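Emptying the Washer with Two Arms: A Guide for Club Teams

Dridgate Robotics Club, build notes, part 7
Last revised 23rd October

If you have come here from part 6, your arms move, your grippers close, and you can drive the pair of them from the leader handles without hitting yourself in the face. Well done. Now you will use several thousand hours of combined human engineering to take a T-shirt out of a washing machine.

The task for the spring meet at Kedden is easy to state. A front loader stands with its door open and clothes in the drum. A basket is on the floor in front of it. Two arms move the clothes from the first to the second, and a person stands well back with a hand on the stop button and tries to look relaxed. You get 275 seconds. Last April our team used all of them and delivered one sock.

What follows is how we do it now.

What you need

Two arms on a shared base, with finger grippers. We use the Dekari kit because the school already had one and a half of them, and we bought the other half.

A head camera that looks down at the drum and the floor in front of it. If you can only see the drum, you will drop things beside the basket with great confidence.

A front loader. It does not have to work. It does have to be unplugged, or at the very least out of reach of anybody who thinks it would be funny. Ours is on loan from Reto Auer, who wants it back.

A basket with a wide mouth and no lid. Soft fabric hampers fold up when an arm leans on them. Get plastic.

Clothes. More on those below, as they are the whole problem.

Step 1: Place the base before you touch the software

Everyone wants to start with the software. Put the software down. Most of what went wrong in our first season was decided by where we parked the base, and no amount of code brought it back.

Drive the base up to the machine so that both arms can get to the drum opening with the elbows still bent. If an elbow has to go straight to touch the back of the drum, you are too far away, and the arm will get there once and then lock up and sulk. If the elbows are folded up like a grasshopper's, you are too close, and you'll have no room to pull anything out.

We tape the floor once we have a good spot. Use two colors of tape, one for the base and one for the washer, and write on the tape what it is. We have spent an entire afternoon parked very accurately on the marks for a different machine.

Step 2: Open the door all the way

The door is your first enemy. A washer door left half open sits exactly where the arm on that side wants to swing, and it is made of the hardest material in the room. Push it back until the hinge stops. Do it by hand for now. Opening the door with the robot is part 9, and part 9 is long.

Then go into the config file and mark the door as an obstacle. Make the box bigger than you think it should be. The glass bulges, and the first time we measured it we measured only the ring.

Step 3: Put the basket where the clothes will fall

Not where it looks nice. Pull a shirt out of the drum by hand, slowly, and watch what it does. It comes over the lip, hangs there, and then the rest of it arrives all at once. That is where the basket goes: right under the opening and close to the machine.

Keep the basket centered between the two grippers if you can. Push it to one side and one arm does all the work while the other arm stands around like a treasurer at a car wash.

Check your cables now too. Run both arms from the drum to the basket and back with nothing in the grippers, and look for any wire that sags into the basket or catches its rim. A cable loop can pick up a basket. We have seen it leave.

Step 4: Load the drum badly

Beginners fold the clothes. Please don't. A folded shirt in a drum is a test your robot will pass and then never meet again. Throw things in, give the drum a turn by hand, and leave them how they land.

For early runs use a few items in strongly different colors, so that you and the camera can agree on what is what. Red is good. Gray against a steel drum is bad, and you want one gray thing in there for exactly that reason, but not for the first session. Stripes are fun later on, when the vision code decides that one shirt is several.

Leave out anything with a hood cord, anything with a zipper down the front, and tights. We do not talk about the tights.

Step 5: Home position

Before every run, bring both arms back to the same starting pose: grippers low, either side of the basket, fingertips up, nothing held. From there each arm has a clear path up to the opening. It also means every recording starts alike, and you will be grateful for that when you have a lot of recordings and have named them all "test."
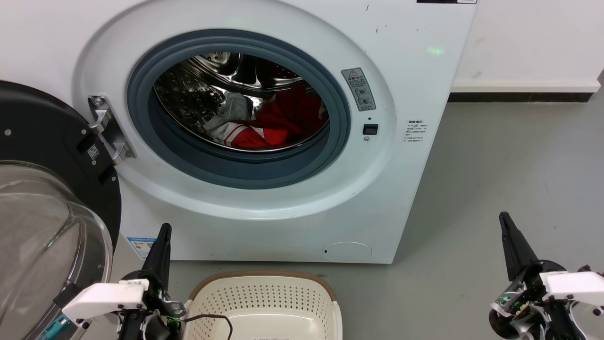 Konrad Plattner wrote in to disagree with the low start. He has his team park the grippers level with the middle of the door opening, on the grounds that it saves the whole lift and they get back several seconds over a run. We tried it. It does save time, and if your arms hold position well you should probably listen to him. Ours droop a little when they wait, and a gripper that droops in front of a drum ends up resting on the rubber. Try both and keep the one that leaves fewer marks.

Step 6: One arm in, one arm out

Only one arm goes into the drum at a time. Write this on the wall. The opening looks generous until there are two wrists in it, and then you have a very expensive handshake.

Pick whichever arm is nearer the item. Go in with the gripper open and pointing slightly down, stop short of the cloth, and then lower until the camera view shows the cloth start to move. Close. Wait a beat. Back out along the same line you came in on. New drivers like to turn the wrist on the way out to "help," and what it helps with is wrapping the shirt around the arm.

Set the grip force at 60 on the Dekari scale to start. Higher than that and the motor gets warm over a long session. Lower and you will lift a sleeve, admire it, and watch it slide away.

Step 7: The second arm earns its keep

Long items will not clear the lip in one pull. When the first arm has gone as far back as it can and there is still cloth in the drum, hold still. Bring the second arm over and pinch the cloth just outside the opening, below the first gripper. Now release the first, go back up, and take the next bit.

It is hand over hand, the way you'd pull in a rope. It feels ridiculous for the first ten tries. Around the time it stops feeling ridiculous, let somebody else drive, or one person becomes the only one in the club who can do it and then graduates. Ask us how we know.

Step 8: Let go properly

Lower the gripper until the cloth is touching the bottom of the basket or the pile, then open, then lift straight up. If you open too high the shirt lands half over the rim and the next one lands on that, and soon you have built a small landslide.

If the cloth sticks to the finger, open and close once. If it still sticks, your finger pads are too grippy. We had pads cut from a Srisuk kitchen mat that held so well they would not give anything back. Plain rubber was better.

Step 9: Record, and be picky

Once a driver can clear the drum without stopping, start recording. Every run gets a number, the driver's initials, and one word: good, ugly or bad. Good means smooth. Ugly means the clothes got there but you wouldn't want your grandmother to see it. Bad is bad.

We had 238 runs by the end of the winter and trained the first version on every single one, ugly included. It learned the ugly ones beautifully. It would reach in, miss, pause as if thinking about its life, and reach in again in the same place, which is a perfect copy of how I drive before lunch. Training again on only the good runs gave us something much calmer.

Change something small between runs. Turn the drum a little. Nudge the basket. Swap the red thing for a blue thing. If every run looks the same, your robot will learn that one afternoon by heart and nothing else.

When it goes wrong

The gripper closes on nothing. Your camera has been bumped. Check the mount before you check the code. It is the mount.

The gripper closes on the door gasket. You're going in too low. Stop, open, back out slowly. Do not pull. The rubber folds are just the right thickness to feel like a good thick sweater, and Reto has already asked us once how that tear got there.

The arm stops with an error on the way into the drum. The door box in the config is probably on the wrong side. Left and right there mean the robot's left and right, except in the older files, where they mean ours.

The last item won't come out. It is stuck to the top of the drum, or it is a sock. For the first, turn the drum by hand and start over. For a sock, come in with the fingers nearly closed so they don't push it ahead of them. At Kedden you're allowed to leave one item behind with a small penalty, and there is no shame in taking it.

Everything works. Somebody has left it in replay mode. Check the screen.

Before you pack up

Arms to home, power off, then take the clothes out of the basket and put them back in the box marked ROBOT CLOTHES. They get grabby black smudges on them after a while and you don't want them going home with anyone. Close the washer door gently. Leave the tape on the floor.

Part 8 covers timing and the full run for Kedden. Bring the good recordings and a snack.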